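2021-06-25
Gripper comparison, memory module insertion – Zunora vs. Rokano

Picking up from the April notes. The Nirov controller is back on the bench with the new firmware, so the force limits now hold below 25 N without the arm dropping into protective stop every few cycles. All of the April numbers were taken with the old limits and should not be mixed with the ones below.

Setup unchanged except where noted. Desktop case on its side, board left in place, power supply disconnected. Arm comes in from above. Both grippers are parallel two-finger units with the same mounting pattern, so the swap is four screws and one connector. The tool center point has to be taught again after each swap. I skipped this once to save time and the first approach was off by enough to put the module on the latch instead of in the slot. No damage, but do not skip it.

Grip opening for the module: preset closed width plus 5 mm on each side. Wider than that and the fingers get too near the neighboring slots on the way down.

Zunora first. Stock fingers, flat pads. Closing is fast and the repeat position is good, but the lowest force setting is still high for a bare module. The pads also have a slight taper from the molding, which you can feel with a fingernail, and the module rotates a little in the grip as they close. Taking the pads off and running them over fine paper on a flat plate helped. Not a fix I want to write into a procedure.

Rokano second. Slower to close, finer force steps, longer stroke than we need here. The finger tips are narrower and leave more of the module showing, so the overhead camera gets a better look at the edge before insertion. Downside is the body. It is bulkier at the wrist end and the swept volume gets close to the drive cages on the approach from the right. Moved the approach waypoint up and toward the middle of the case and the path planner stopped complaining.

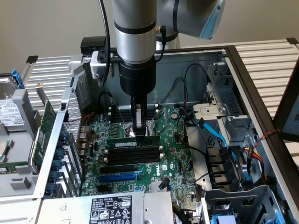

Insertion sequence, same for both:

Pick from the tray, lift, pause for the camera. Move to a point above the slot. Lower at slow speed until contact is detected in Z. Small search in the slot direction to find the key. Once the notch lines up, push with force control to the limit, hold, release, retract straight up.

The search step is where most of the time goes. With the default spiral, the module tends to walk out of the slot sideways, because the spiral moves equally in both directions and the slot only forgives one of them. Changed it to a line search along the slot with a very small dither across it. Far fewer aborts. The dither amplitude is stored in the Nirov config under the task name and not under the gripper name, so it carries over when the gripper is changed. Check it before comparing anything.

Results, 70 insertions per gripper, same slot, same module, latches opened by hand each time. Seated means both latches closed on their own and the module passed a visual check.

Rokano had fewer aborts and fewer half-seated modules. Zunora had the shorter cycle when it worked. Most of the Zunora failures were one end going down before the other, which fits with the rotation in the grip. The Rokano failures had no clear pattern, apart from a short run near the end where the contact threshold had been left at the value from a test in free air. I kept those in the log with a flag. They count as mine and not as the gripper's.

Total logged attempts including setup and throwaway runs: 156. The raw files are on the shared drive in the usual place. Force traces are included, but the wrist sensor was not zeroed before the first batch, so subtract the offset in the header.

Cable routing needs work. The cable comes down the side of the arm and is held by the bracket, and at some wrist angles it pulls enough to show up in the force signal as a slow drift. Freed up more slack above the bracket and the drift got smaller. It did not go away. A longer cable is on the order list.

Charbonneau fingers are still not here. Those are the ones with the replaceable soft inserts, and they should fit either body with the adapter plate. If the inserts stop the rotation, the Zunora is back in the running on cycle time alone. Until then I would use the Rokano for anything that goes near a board.

Open items
– repeat both sets in the second bank of slots, approach angle will be different
– zero the wrist sensor at the start of every batch, put it in the script
– try a lower push speed with the Zunora before the new fingers arrive
– latch check from the camera instead of by eye
– find out why the Nirov log drops a line on every gripper change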